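How Does a Street Fair Work?

Once a year, in September, the middle of Tedgate closes to cars. The next morning the cars are back and it is hard to tell anything happened.
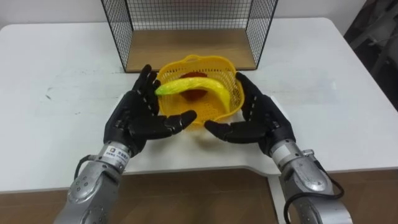

A street fair is a party held on a road. People walk where the traffic usually goes. They buy food, listen to music, look at things other people have made, and meet their neighbors. Most towns hold theirs on the main street, where the stores are.

Who is allowed to close a road?

You can't put a chair in the middle of the street and call it a fair. A road belongs to everyone, and buses, fire trucks, and delivery vans all need it. The people planning the fair have to ask the town for a permit. A permit is a piece of paper that says you may do something, and also says when and where.

In Tedgate, the forms for the September fair have to be handed in by 15th March. That sounds very early. The town uses the time to check with the police, the fire department, and the bus company. The bus that runs to Prirwood normally goes straight down Main Street, so on fair day it has to turn at the library and go around. The drivers need to know, and so do the passengers. Signs go up at the bus stops a couple of weeks ahead.

What is a barricade?

A barricade is a fence that can be moved. The ones used at fairs are usually orange and white so that drivers notice them. They stand across each end of the closed street and across every side street in between. Some towns park a big truck behind them as well.

There is always a way through for an ambulance. It is called the fire lane, and it runs down the middle of the road. The booths stand along the sides and no one may put a table in the lane, even a small one. When you walk down the center of a fair, you are walking in the fire lane.

Who gets which spot?

The people who sell things at a fair are called vendors. Each vendor rents a space. At Tedgate a space is 12 feet wide, which leaves room for a tent and a little gap beside it.

Judit Gál draws the map. She starts with the things that can't move, such as trees, fire hydrants, and front doors. Then she puts in the food vendors, who need to be near electric power. Two vendors who cook with hot oil are never put side by side. She also tries to keep the people selling lemonade away from each other, and they still complain sometimes.

The music goes at the end of the street, by the bank. A stage in the middle would be too loud for the vendors next to it, who have to hear what their customers are asking for.

Where does the electricity come from?

Some of it comes from outlets on the lamp posts. The rest comes from generators. A generator is a machine that burns fuel and makes electricity. It is noisy and gets hot, so it stands behind the booths. The cords that cross the walkway lie under rubber covers shaped like very low speed bumps. The covers stop people from tripping, and a stroller or a wheelchair can roll over them.

What if it rains?

A little rain does not stop a fair. The tents have roofs, and people bring umbrellas. Wind is a bigger problem. A tent can lift off the ground like a kite, so each leg has to be held down with a weight. You can't hammer a tent peg into a road. Vendors use sandbags or buckets filled with concrete.

Lightning is different. If there is thunder, everyone is asked to go indoors, and the fair starts again when the storm has passed. Two years ago that meant a long wait in the library and the Kuusk bakery, which sold out of rolls.

Some towns choose a rain date, a second day they can use if the first is too stormy. Tornamell has one. Tedgate does not, and if the weather is very bad the fair is called off until the next year.

How many people come?

Around 600 on a good day. That is a small fair. Big cities have fairs that fill many blocks and go on all weekend.

Who cleans up?

The fair ends at 5 o'clock. Vendors pack their own tents and take their own trash. Then the town sends a street sweeper, a truck with round brushes underneath that spin and pull dirt up into a tank. It goes up one side of the street and down the other. Food vendors must carry their used oil away with them. It may not be poured into the storm drain, which leads to the creek.

The barricades come down last. It takes 3 hours from the end of the fair until the first car can drive through.

Words to know

Permit: written permission from the town.
Vendor: a person who sells things.
Barricade: a fence that can be moved to block a road.
Fire lane: the space kept open for fire trucks and ambulances.
Generator: a machine that makes electricity.
Rain date: a second day chosen in case of bad weather.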